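Household Water Use in Cindevthorpe
Term project report, Environmental Studies

3. Method

We asked households in Cindevthorpe to write down their water meter reading every morning at 7:00 for 30 days in April. The town gets its water from the Skoryk reservoir, and most homes still have the older dial meters. Each household got a paper form and a short guide to reading the dials. We collected 3,245 readings from 173 households. Some homes missed days, mostly on weekends, and we left those days blank instead of filling them in with averages.

We sorted the forms by neighborhood and typed the readings into a spreadsheet in the project room at school.
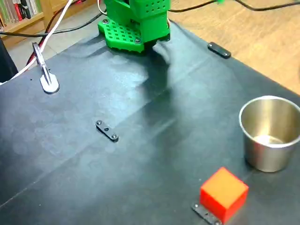 Figure 2. Dark cloth mat with small black brackets, project room.

Readings that went down from one day to the next were treated as copying errors and removed.

4. Results

Homes in Stulano, the older part of town, used more water per person than homes in Durkia. We had expected the opposite, as Durkia has larger yards. The survey answers point to old toilets and dripping faucets as the likely cause – three households in Stulano found a leak while taking part.

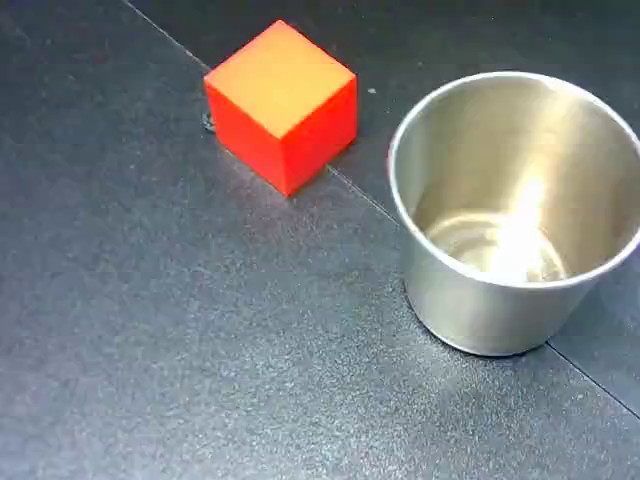
Yard watering made less difference than we thought it would. April was rainy and few people had turned on their sprinklers yet. A second round in July would give a better picture of summer use, but the school year ends before then.

5. Problems

The form had no space for the number of people at home on a given day. Guests and trips away show up in the readings, and we could not correct for them.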